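Kakeck chess task pack: notes after a month on the trial licence

I have been running the Kakeck manipulation pack since June. It is a set of simulated tabletop tasks sold as an add-on to the Kaltau simulator, and I bought the single-seat trial to see if it could replace my own scenes. Install took 38 minutes on my workstation, most of it the asset download.

The chess set is the task I have spent the most time on. Arm, two-finger gripper, small board, a few pieces. You can swap the room, the table and the starting layout from one config file. The defaults are sparse, and I have left them that way.

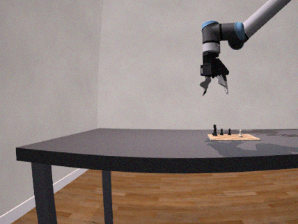
Mihret Tefera: Did you try it with the pieces closer together? I had the pawn grasps working well on Kaltau, then the fingers started clipping the neighbours as soon as I tightened the spacing.

I did, and I got the same result. The collision meshes on the pieces are coarser than the visual meshes, so a gap that looks adequate on screen may not be one as far as the solver is concerned. Kakeck support confirmed this and pointed me to a finer mesh set, which is in the download but switched off by default. Turning it on cost me 10 frames per second. I consider that acceptable for grasp work and would leave it off for anything else.

Over 243 episodes with the finer meshes I logged far fewer false contacts - enough to make the default setting hard to defend.

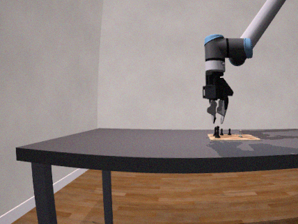

Camera placement is the other weak point. The supplied viewpoint is low, the board is strongly foreshortened, and pieces can hide one another. Moving the camera means editing the pose by hand in the scene file, then reloading. The Acuña pack has a proper viewpoint editor and I miss it.

Rendering is decent but grainy at the low sample setting. Logging is good: joint states, contacts and gripper width all go to one file per episode, and my Idex scripts read it without changes.

The full licence is $3,678 a year. At that price I would want the viewpoint editor, so I am staying on the trial until the next release.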